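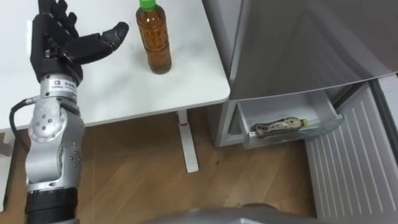
4. Where the Bottles Wait

4.1 The short trip and its long pauses

Our diary asked people to write down every drink that moved in or out of a shared refrigerator, along with every place the drink stopped on the way. We expected the stops to be a footnote. A bottle arrives in a bag, somebody opens the door, the bottle goes in. The coding sheet had one column for it, and the column was narrow.

By the second week the column had been widened twice. Of the 1,391 entries we kept after cleaning, 177 record a bottle being set down on a surface within arm's reach of the refrigerator before it was put inside. These are sealed drinks, headed for the fridge by the account of the very person who put them on the table. In most cases the fridge was near enough to touch. We call such a stop a "landing" and the surface a "landing spot," a term we chose after our first choice, "limbo," was turned down by the second author.

Landings took place at all three of our sites. Cidenau has a counter built for the purpose, with a raised lip that keeps things from rolling off. Bereo has the top of a microwave. Rulau has no counter near the fridge at all, and the work is done by a white table that stands next to it. The table was bought as a desk and is listed as a desk on the furniture sheet, but at the fridge end it leads a second life, and our diary keepers at Rulau never once called that end anything other than "the fridge table."

Thirty people kept the diary. They were told that we were interested in drinks and were left to decide what a drink was. Soup appears four times and we have let it go.

4.2 What counts as away

The word "away" caused more trouble than any other in the coding. Sugiyama's first version of the guide treated a drink as away when it was inside the refrigerator with the door shut. Kun's version treated it as away when the person had stopped thinking about it. The two guides agreed on very nearly every case in which the fridge was tidy, and parted company whenever it was full.

Consider the drawer. A drink laid on its side in a pull-out drawer is inside the refrigerator, colder than it was, and out of everybody's sight unless the plastic is clear enough to see through. Drawers were popular with people who bought their drinks early and wanted to find them again. They were unpopular with people who arrived later and wanted one. Several entries from Bereo record a bottle being moved from the door shelf to the drawer by someone other than the buyer, with the reason given as "space." We coded the reason as written. The drawer in question had less space than the shelf.

We settled on a rule that a bottle is away when it is inside, standing or lying where it will stay if the door is closed. A bottle held in the opening while its owner decides between shelf and drawer is still in transit, however cold the hand is getting. This rule lengthened a good many trips. One entry from Cidenau gives the stops as "counter, door, counter, shelf, counter, drawer," followed by a note that the writer then drank it. 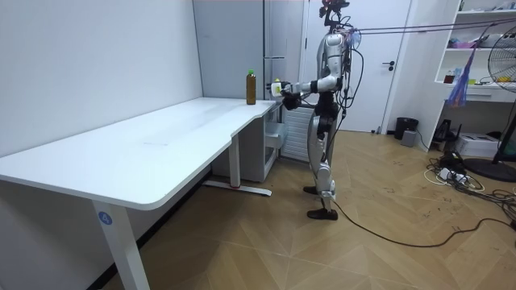 The distance between landing spot and shelf had less effect than we had supposed. At Cidenau the counter touches the side of the refrigerator, and bottles sat there longer than anywhere else. At Rulau a person must leave the end of the table, get around the open door, and bend for anything low down, and the drinks went in sooner. Our best guess is that a proper counter looks like a place where a bottle might reasonably live, while the end of a desk looks like somebody's desk. People felt that they were in the way, and moved their things along. Nambiar, the office supply firm that furnished the Rulau room, sells the same table with a shelf above it, and we would be curious to know what a shelf does to this sense of shame.

Doors matter too. A refrigerator door that opens toward the table makes a small pen, with the table on one side and the door on the other, and only one person fits in it. The diary keepers at Rulau timed their visits around this without ever discussing it. A person who found the pen taken would put a bottle on the table and leave, to come back later. "Later" did a great deal of work in these entries. Of the 177 landings, 51 were still on the landing spot when the writer went home.

4.3 The company bottles keep

A lone bottle on a landing spot tends to go in the refrigerator fairly soon. Two bottles tend to stay. The effect is plain in the diary, and it held at every site, including the top of the microwave, where there is hardly room for two.

We considered a dull explanation first: two bottles may mean two people, each waiting for the other to deal with it. Some entries say as much. "Left mine, there was one there already," one person at Bereo wrote, in the tone of someone who has parked behind another car. A landing spot with a bottle on it has evidently been approved by an earlier visitor, and the second visitor need not raise the matter again.

There is also the question of whose is whose. None of our sites required names on drinks. Cap color did the job instead, and did it badly. A green cap on something amber and a yellow cap on something reddish brown are easy to tell apart across a table, and people spoke of "the green one" and "the yellow one" with great confidence. The system broke down as soon as two people liked the same thing. It also broke down in the drawer, where a bottle lying on its side may show only its base to anyone looking down, and one base is much like another.

For the caps to be any use, then, the bottles had to stand up, and the place with the most standing room was the table. Here the landing spot had a real advantage over the refrigerator it was meant to serve. A person looking for a green cap could find it from the doorway. The same person, faced with the inside of the fridge, had to crouch and read labels. Kun has argued in team meetings that much of what we coded as delay was filing, and that a warm drink is the price of a good index. Sugiyama's position is that the drink was warm.

Figure 4 gives a typical pair at Rulau. The bottle nearer the fridge is the later arrival in most of the pairs described to us, as people seldom reached across one drink in order to set down another, but the diary cannot tell us which came first in this case and we make no claim.

Figure 4. Green-capped and yellow-capped bottles on the table at Rulau, the yellow-capped one close to the right edge and right beside the open refrigerator. 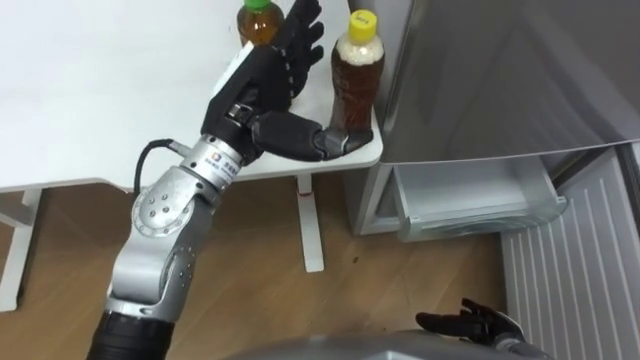 4.4 Limits of the diary

Diary keeping changes what people do. We had at least one Friday on which every bottle at Cidenau went directly onto a shelf, and the entries for that day are in suspiciously neat handwriting. We kept them. Taking them out would mean deciding which kinds of good behavior are believable, and neither author felt qualified.

Landings by people outside the study went unrecorded unless a diary keeper happened to mention them. They often did, with feeling. We read these mentions for background and left them out of the totals.

Our sites also differ in too many ways at once. Counter, microwave, and desk are made to different heights, serve different numbers of people, and stand beside different refrigerators. A cleaner test would swap the furniture between sites and leave the people where they are. We proposed this to all three sites in November. Cidenau has asked to keep its counter.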